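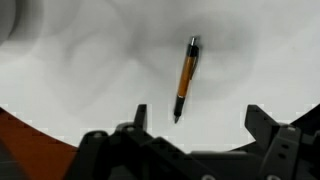
*Wrist view, fingers open, pen on the white table.*

**Udenum progress note, April. From Kai-wen Tseng, for Oi-ling Kan and the Jolamau grant file**

Oi-ling, writing this between runs so it's rough. Numbers are final, wording isn't. Budget sheet comes separately.

## Short version

- Perception milestone: met, with one caveat (shadows, below)
- Planner milestone: met
- Recovery behavior: not met, needs another month
- Logging and replay tool: done early, everybody is already using it

## What we did

Main task for this period is still pen to bowl. Small thin object, shiny table, one container. Sounds easy. The pen is the hard part, it's narrow enough that a small angle error in the grasp and the fingers close on nothing or push it away.

Pose estimation from the wrist camera got rewritten. Old version fit a box around the object and took the long side as the axis. Fine for markers, bad for anything with a clip, because the clip drags the box sideways. New version segments first, then fits a line through the middle of the mask, then works out which end is the tip. Tip end matters for the place step, we want it going into the bowl the same way round every time.

We ran 200 trials on the old estimator and 200 on the new one. Same start positions, same seed for the planner. Failed grasps went from 60 to 11. Oi-ling, that's the figure you asked for in the last call, please use these and not the ones in my slides, the slides were from before we fixed the timestamp bug.

Of the ones that still fail, most are the same thing. Shadow. When the arm comes down over the table its own shadow lands next to the pen, soft gray on white, and the segmenter takes a piece of it as object. Mask gets fat on one side, line shifts, grasp is off. Black grip sections make it worse since there's not much contrast between the grip and a dark shadow. An orange barrel is easy, it finds that every time.

Things tried so far:

1. Higher threshold on the mask. Helps with shadow, loses the metal plunger and sometimes the tip. Reverted.
2. Taking the image from higher up, before the shadow gets near. Better mask, but fewer pixels on the pen so the angle is noisier.
3. Two looks, one high and one low, and throw out any mask pixels that moved between them. Shadow moves, pen doesn't. This is the one we're keeping. Adds a bit of time per pick and I think it's worth it.

Number 3 is merged but was NOT in the trials above. Expect the next set to look better, not promising a number.

## Planner

Tsao (our planner, for whoever reads this file after you) now takes the room-side view as well as the wrist view. Before, it only knew where the bowl was if the wrist camera happened to have seen it, so it did a silly sweep at the start of every episode. 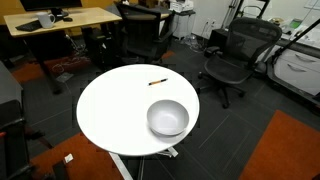 The sweep is gone. Target container is found in the wide view, projected to the table plane, and the place pose is ready before the arm starts its approach to the object. White bowl on white table was a worry, but the rim plus the shading inside is enough for the detector in our lighting. Haven't tested it with the lights half off. Should.

One problem, the wide view also sees everything else in the room. First version proposed a mug on a desk as the place target, because a mug is a container and nobody told it which surface counts. Fixed with a table mask: fit the tabletop as an ellipse, ignore detections outside it. Crude but it holds up as long as the table isn't moved mid episode. If it is moved we refit at the next episode start.

Also changed:

- approach height is now a config value, was hard coded in three diffrent places
- gripper opening is checked before descent, it refuses to go down if fingers aren't fully open
- planner timeout gives a real error message now

## Recovery (late)

This is the bad news part. The plan said that after a missed grasp the system should notice, back off, look again and retry with no human. Noticing works. Finger width after close tells us if there's something in there, simple. Backing off works. Looking again works, mostly.

Retry is where it goes wrong. The pen has usually been nudged and may still be rolling when we take the second image, so the new pose is stale by the time the arm gets there. A fixed wait is the lazy answer. I'd like to compare two images and go when they match, same code as the shadow trick really. Not written yet. Want until the end of the next period for this, please.

## Tooling

Ister, the replay viewer, is finished. Load an episode, scrub both cameras and joint states on one timeline, jump to any planner decision. Found the timestamp bug with it in the first hour: wrist stream was being stamped on arrival and not on capture, so poses were lagging the arm. Annoying, probably explains half of last winter.

Still missing is export to video. Low priority unless you want clips for the review.

## Next period

- rerun the full trial set with the two-look mask
- retry logic as above
- second pen type, plus something with no clip
- low light test for the bowl detector

## Need from you

Yes or no on moving the recovery date. Also a decision on the second wrist camera, quote is in the shared folder and I can't order without your ok. No other changes to scope.

Kai-wen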